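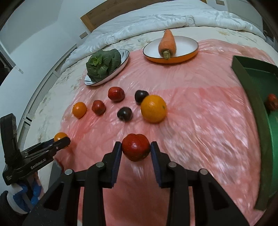

Council wants to charge me for 3189 pages of emails, can I push back?

Posted by sistport_local

Hi all, first go at one of these so be gentle. Our council put up six cameras along the Sistport foreshore last winter, and the signs say they're run by a company called Fludgate. Fine, whatever, but I'd like to know who gets to look at the footage and how long it's kept. I rang, got bounced between three people, then put in a freedom of information request asking for "all documents and correspondence relating to the foreshore cameras".

Well! On Friday I got a letter saying they've found 3189 pages, that it's an unreasonable drain on the office, and that I can either narrow it down or they'll refuse. There's also a paragraph about processing charges with no dollar figure in it. I've got 15 days to reply.

I don't want 3189 pages. I don't think anyone does. But I'm worried that if I cut it down I'll miss the one document that matters, and I've got a bit of a suspicious streak when it comes to this council (see the Cowie Street car park thread, if you've got a spare afternoon). Has anyone been through this? Do I have to pay to find out what I'd be paying?

Posted by trutbridge_gal

Oh, I've had this exact letter, only mine was from Trutbridge and about a rezoning. Don't panic and don't let the 15 days slip past, that's the main thing. In my case no reply would have counted as withdrawing and I'd have been back to square one.

"All documents and correspondence" is what got you. Every staff member copied into a lunch invite with the word "foreshore" in it ends up in the pile. I'd write back and ask for named things: the signed contract with Fludgate, any privacy assessment done before the cameras went up, the policy on retention and access, and the log of who has asked for footage. Put a date range on it. Say you're happy to leave out duplicates and drafts, and happy to have junior staff names blacked out (they love that, it saves them consulting everyone).

Then ring the FOI officer, whose name should be on the letter. Mine was lovely once I got past the switchboard and told me straight out which report I was after, so I asked for that one by title. And yes, ask for a written estimate of charges before you agree to anything. I didn't pay a cent past the application fee in the end, but rules differ from state to state so check your own.

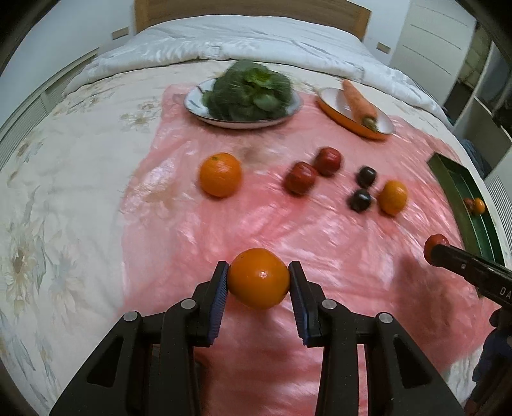

An orange held over the pink sheet, with plums and more fruit behind.

Posted by offthegrid_mick_no_more

They're all watching you anyway mate. Wear a hat.

Posted by paperworkpat

Agree with trutbridge_gal on nearly all of it. Two things to add. If they refuse after you've narrowed it, you can usually ask for an internal review and then go to your state's information commissioner or ombudsman, so keep the letter AND the envelope. And have a look at the council meeting minutes first! Ours had the whole camera tender sitting in an attachment on the website, free to download.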